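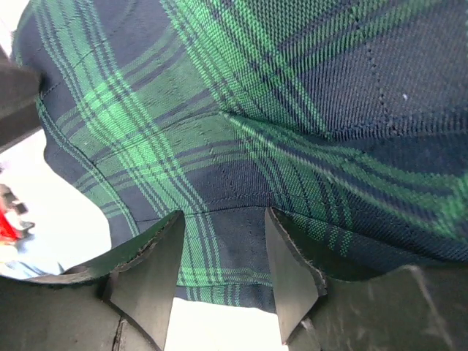 I asked the woman who runs the uniform rail at Covgate how she folds a pleated tartan skirt, and she laughed at me. "Waistband first, always! Get hold of both top corners and let the pleats drop."

She's been at it 19 years (I've managed 3 skirts, badly) and she won't be hurried.

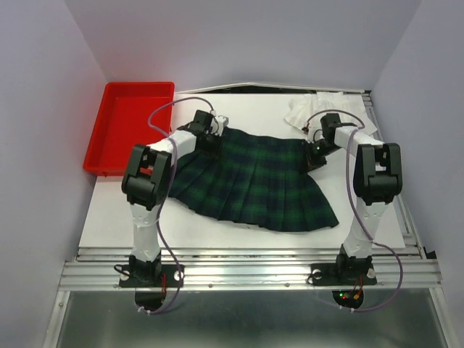 "People grab the hem," she told me. "Then the pleats go all over the place and you're back at the ironing board." Once it's flat she folds it in 2, lengthways, and smooths it with her palm. She likes a plain table for this, nothing fancy, and a tray beside it for the finished ones.
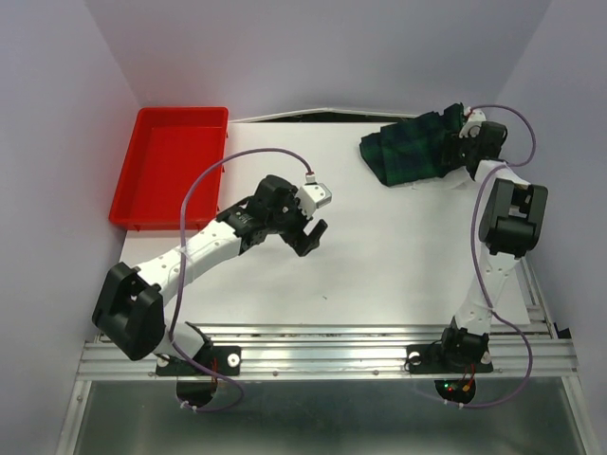

And would she ever just hang them up? "If I had the hangers, love, I'd hang 100 of them."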